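Monster trucks and stunt riders head for Adville as the Brotska show comes indoors

Families in Adville who have been asking for years why the big trucks never come any nearer than the coast finally have their answer, and it's a happy one. The Brotska Motor Show is moving into the Adville arena this December for a weekend of trucks, stunt bikes and (if the posters are to be believed) an awful lot of flattened old cars. Tickets go on sale on 25th April, from the arena box office and online, and anyone who remembers the queue for last year's ice show will want to be up early.

The show has been on the road for 22 years, mostly in open fields and on the edges of county showgrounds, and it has built up the sort of following that brings its own folding chairs. Winter has always been the quiet season, when the trucks go back to the workshop and the crew go home to their families. This will be the first time the whole lot has been brought under a roof, and a fair bit of thought has gone into how to do it without losing the mud, which many of the regulars say is half the fun.

Leena Leinonen, who has run the show since her father handed her the keys, was in town last week to walk the arena floor with a tape measure and a very large flask of coffee. "I've wanted to do a winter show ever since I was small," she told us. "My dad always said the trucks were too big and the doors were too little. Well, I've measured these doors twice now, and we fit. Not by much, I'll grant you, but we fit."

There will be 30 vehicles in all, counting the quad bikes and the little buggies the junior drivers use. The star of the show is still Jääskeläinen, the bright orange truck named after the farm where it was built, and it's the one most of the children will be wanting to see. It does a long slow wheelstand that has to be watched from the side to be properly enjoyed, so if you're choosing seats and have a small orange-truck fan in the family, the long sides of the arena are the ones to go for. The ends are better for the jumps, and a bit cheaper too.

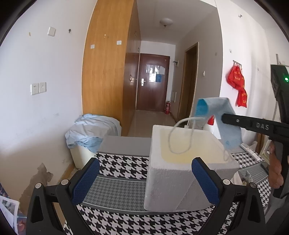
Dust is the thing people ask about most when they hear that trucks are going to be driven about indoors on real earth, and it's a sensible question, especially if you're bringing a grandparent with a bad chest. The earth will be dampened before each performance and again in the interval, and the arena's big fans will be running all the way through. Even so, the organisers suggest that anyone who is bothered by fumes or dust brings a face covering along, and a simple light blue mask with ear loops, like the one draped over the white box here, takes up next to no room in a coat pocket. Ear defenders for children are a must, I'd say, and a limited number will be on loan from the desk by the main doors. Please do hand them back on the way out!

Doors open well before the first engine starts, and that early hour may turn out to be the best part for younger visitors. The Tindex pit walk, which comes free with every family ticket, lets you go down on to the arena floor to stand beside the wheels, meet the drivers and get your programme signed. My own nephew did the pit walk at the summer show and came home with a driver's signature on his programme, his cap and (to his mother's despair) his left arm — it was still faintly there when school went back.

The arena will seat 2,000 for each performance, a little fewer than it does for concerts, as the front rows are being taken out to leave a proper gap between the crowd and the track. There are 5 performances over the weekend, and the last of them is a relaxed one, with the sound turned down where it can be, the lights left half up and a quiet room open throughout. Leena was keen on that. She said letters had been coming in from parents for a long while, and that she was only sorry it had been so hard to manage in a field.

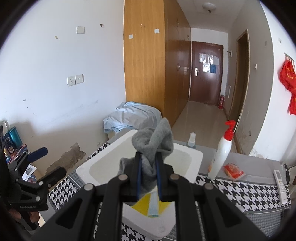

Anyone who has been to one of the outdoor shows will know about the mud, and the good news (or the bad news, if you do the washing in your house) is that there will be plenty of it on the pit walk as well. Wellies are strongly advised, with thick socks inside them and a spare pair waiting in the car. A fuzzy grey sock like the one in the picture, all crumpled and twisted into a knot, is a fair idea of what I tend to find balled up in the boot after a day at the trucks. There will be wash stands by the exit from the floor, but a towel of your own is never a bad thing to have with you, and the same goes for a carrier bag for the boots.

Getting there should be easy enough. The arena car park will be open to ticket holders, though part of it is being set aside for the lorries that carry the trucks, and the park and ride on the ring road will run later than usual on each evening of the show. The walk from the railway station is flat and well lit, and there are a couple of nice cafes on the way if you find yourselves early. Hot food will be on sale inside, including the cinnamon buns that the Brotska crew have been selling from the same battered green van for as long as most of us can remember. I asked Leena whether the van would be coming indoors too, and she looked quite shocked that I'd thought it might not.

Wheelchair spaces and companion seats can be booked by telephone or in person at the box office, and the staff there are happy to talk through the best view for each part of the show. School and youth groups should get in touch before general sale, as blocks of seats are being held back for them. Under-twos go free on a lap, but they will still need a ticket, so do remember to ask for one when you book.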